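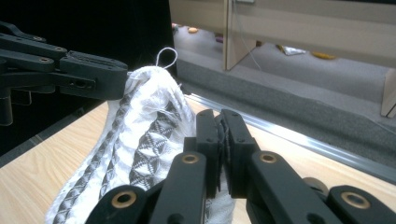
Ordenación de los paños de cocina y de mesa

Con motivo de la revisión de la ropa de casa que se realiza cada mes de mayo, se dejan recogidos en este cuaderno los criterios aplicados este año a los paños de cocina, a los de mesa y a las piezas pequeñas de punto. La entrada anterior, dedicada a las toallas, sigue siendo válida en lo relativo al lavado.

El conjunto procede de tres orígenes. Los paños de uso diario se adquirieron en Flostgate, en dos compras distintas, y por ese motivo no coinciden en tamaño. Las piezas con dibujo tejido vinieron de Fliraditz, donde quien suscribe residió varios años. El resto corresponde a labores de punto hechas en casa, de calidad desigual, que se conservan por aprecio.

En primer lugar se examinan los bordes. Los hilos sueltos se cortan con tijera pequeña y en ningún caso se arrancan, pues un tirón puede correr el tejido varios centímetros. Cuando el deshilachado supera el dobladillo, la pieza pasa al montón de costura. Las presillas para colgar se revisan aparte y se refuerzan con dos puntadas si presentan holgura.

El lavado se efectuó el miércoles a primera hora, con jabón Etine en escamas. Para la ropa blanca se emplearon 35 gramos disueltos previamente en agua templada. El año pasado se utilizó más cantidad y el resultado fue un tacto áspero que tardó semanas en desaparecer, de modo que se ruega a quienes siguieron aquella indicación que la consideren corregida.
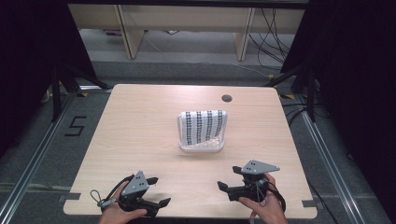 En cuanto al almacenamiento, se han sustituido las cestas por recipientes de plástico transparente de poca altura. Permiten comprobar el contenido sin levantar nada y se limpian con facilidad. Los paños estampados se guardan con los estampados y los blancos con los blancos. Se probó también a clasificarlos por uso, pero en la práctica los de secar vasos terminaban en cualquier parte.

Los paños lisos se doblan en tres a lo largo y después por la mitad, con el doblez hacia arriba. El cajón de la cómoda Hebden tiene 300 milímetros de fondo útil, medida que obliga a doblar una vez más las piezas grandes. Conviene alisar con la mano antes de cada doblez.

Las piezas de punto requieren un tratamiento distinto. No se cuelgan, no se planchan y se extienden en plano sobre la mesa hasta que recuperan la forma. Las que pesan más de 200 gramos se enrollan.

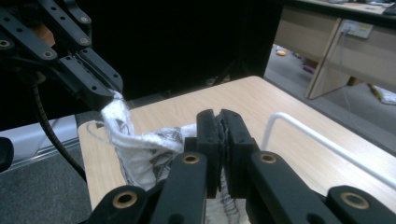 Tejido de punto blanco, sobre la mesa y pendiente de extender.

Queda sin resolver el destino de los paños retirados. Algunos servirán como trapos de limpieza, una vez cortados y rematados. Los de Fliraditz se conservarán aunque no se utilicen. Las servilletas y los manteles grandes se tratarán en la próxima entrada, junto con la cuestión de las manchas de té, sobre la que se han recibido varias consultas.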